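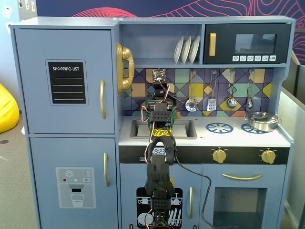 Road Trip Cooler Tips, Tested With Some Suspicion

Every travel page tells you to chill the cooler overnight before a weekend away. I had my doubts, and I still think most of the benefit comes from putting cold food in it. Chill the food for a full day. If there's room in the freezer for the cooler as well, fine.

My neighbor Nurhan Kılıçarslan swears by frozen water bottles instead of loose ice. I tried it in July on the 327-mile drive to Hallau and I'll give her this one. The sandwiches stayed out of the puddle, and we drank the puddle on the way home.

Rock salt on the ice is another matter. It makes the ice colder, sure, but it also melts it faster – good for ice cream, less good for a two-day trip.
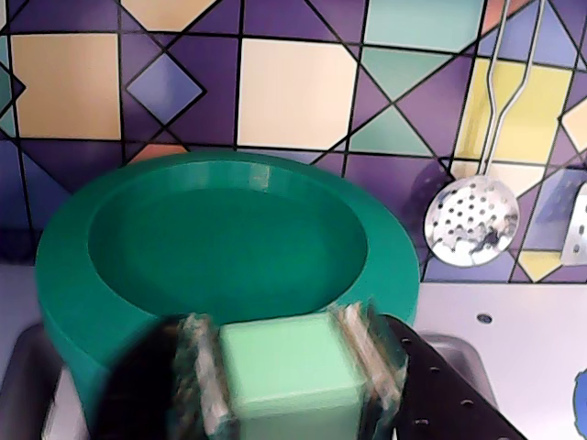

Can I bring leftovers home from a restaurant on a long drive?
Only if they go on ice within two hours of being served, or one hour if it's over 90 degrees out. A takeout box on the back seat doesn't count, whatever your uncle says.

Write down what you packed before you close the lid. I don't buy the fancy cooler maps people sell – a scrap of paper taped on top is plenty. Drinks go in a separate cooler, the cheap one, which will be opened at every gas station.
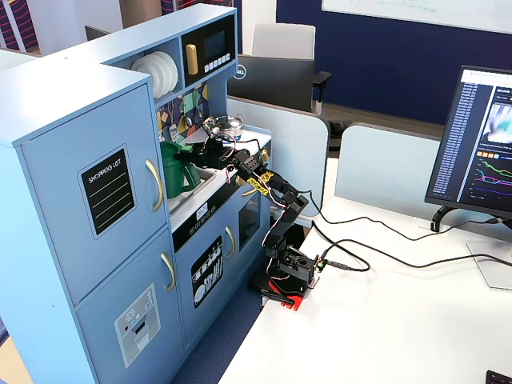 Shopping list panel on the upper door of a light blue play kitchen.

Wash the cooler with dish soap when you get back and leave the lid open until Thursday. Baking soda did nothing for mine.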